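Home Issues Authors Search Contact

4. Do stated causes explain the fall in profit?

When an airline reports a poor quarter, its management normally offers a short list of reasons. Fuel is nearly always on it. The exchange rate comes next, followed by whatever has lately happened to airspace or airports. We do not doubt that these things cost money. Our doubt is whether they cost as much as the statements imply, and whether readers of the accounts have any means of checking.

The sample for this section is 1666 quarterly statements by passenger carriers. Each was coded for the causes named, the order in which they were named, and whether any sum was attached. Coding was done twice, by separate readers, and differences were settled by going back to the text.

The first result is discouraging. Almost 4 statements in every 10 that blame an outside event put no figure on it at all. Where a figure does appear it is often a gross one, with no allowance for fares raised in the same months or for flights cancelled and therefore not paid for. Provska, a mid-sized carrier with a large leisure business, blamed a weak home currency for its September quarter and said nothing of the foreign ticket sales that the same weakness made more valuable. A reader who took the statement at its word would count the loss and miss the gain.
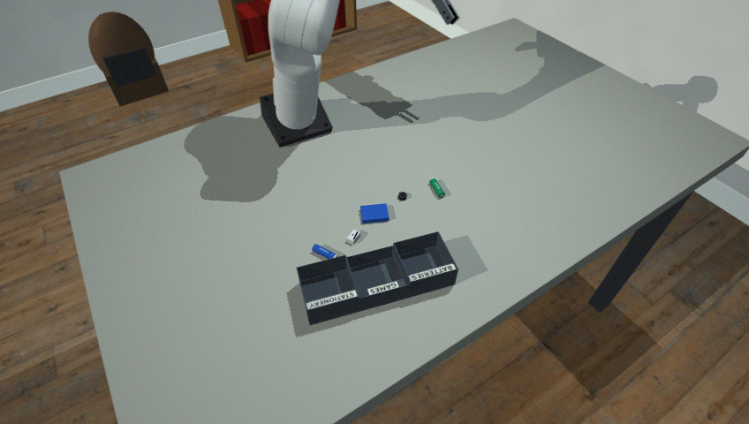
Figure 1a. Simulated arm on its mounting plate, with shadow across the tabletop.

Jiltorer is a harder case. It flies many of the same routes as Provska, buys fuel in the same currency and faced the same closed airspace, yet its margin hardly moved. Its management took the credit for this, as managements do. We are no more inclined to accept that account than the other. Jiltorer had returned 3 leased wide-body aircraft in the previous year, and a smaller fleet on fewer long routes will suffer less from detours whatever the skill of the people in charge.

There is a further problem with order. Causes placed first in a statement are repeated by the press, and causes placed third or later mostly vanish. In our sample the weather and the currency come first far more often than pay, maintenance or unsold seats. It may be that currencies really do matter more. But the same companies, in good quarters, seldom thank the exchange rate, and we find it hard to believe that it only ever moves against them. 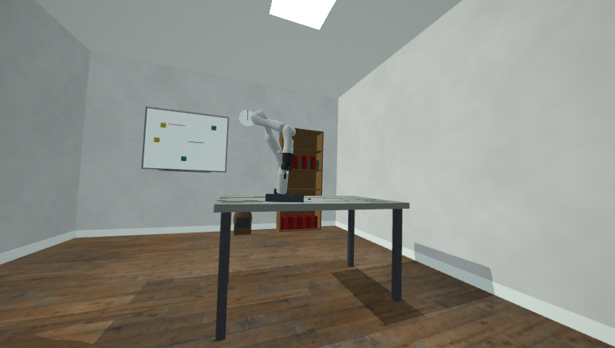

Figure 1b. Simulated arm on the grey table, gripper fingers downward, bookshelf behind.

Two objections should be met. It can be said that quarterly statements are written in haste and were never meant as full accounts. That is fair, though the annual reports we looked at used much the same wording, in places whole sentences. It can also be said that sums are left out for commercial reasons. Ticona and Selport both make this claim in their notes. Both also give route-level figures freely when the routes are doing well, so we give the argument little weight.

None of this shows that any carrier misled its shareholders. The test is too blunt for that, and a statement with no sum in it may still be true. What we can say is that the named causes predict the size of the fall only weakly - fleet age and the share of seats sold at a discount both do better, and neither is often mentioned. Section 5 repeats the exercise for cargo operators, where the sample is smaller and the results should be read with more care.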